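Week 2 notes – measuring by volume vs by weight
Kitchen Basics, Letley evening course
Handout by Ásdís Arnardóttir

Shares: 16

Read before class. Bring a pencil.

Volume first. A cup is a volume, not a weight. Flour packs down, so a scooped cup comes out heavier than a spooned one. Same cup, same bag, different bread. Spoon it in, level with the back of a knife, dont tap.

Liquid vs dry. Liquid measures have room above the line so you can carry them. Dry ones fill to the rim. Read liquids at eye level – bend down, don't lift the jug up to your face.

Brown sugar: pack it. Powdered sugar: sift, then measure, unless the recipe says "1 cup, sifted" after. Word order matters!! "1 cup nuts, chopped" is measured whole. "1 cup chopped nuts" is chopped first. We'll go over this one again, half the class missed it in June. 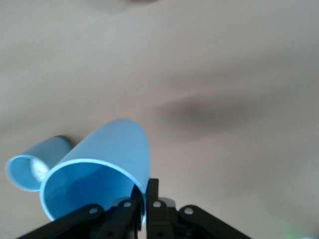
Weight next. Put the bowl on, press zero, add, press zero again. Cheap scales drift if you work slow. Anything under 5 grams or so – yeast, salt, spices – use spoons, most home scales cant see it.

Butter: one stick = half a cup = 8 tablespoons. Learn it.

Doubling. Flour, sugar, fat double fine. Salt and spices, start a little under and taste where you safely can. Baking time does not double. Check early.

Homework: make the Wilczyńska rye twice, once by cups, once by scale. Write down both doughs – sticky, stiff, whatever. Bring a slice of each. Recipie is on page 17 of the packet.

Comments (2)

Bergþóra Egilsson: is the packet the green one or the stapled one?

Ásdís Arnardóttir: Stapled. Green is week 3.

Recent handouts
Knives and how to hold them
Yeast, proofing, cold kitchens
Reading a recipe all the way through
Pantry list for week 3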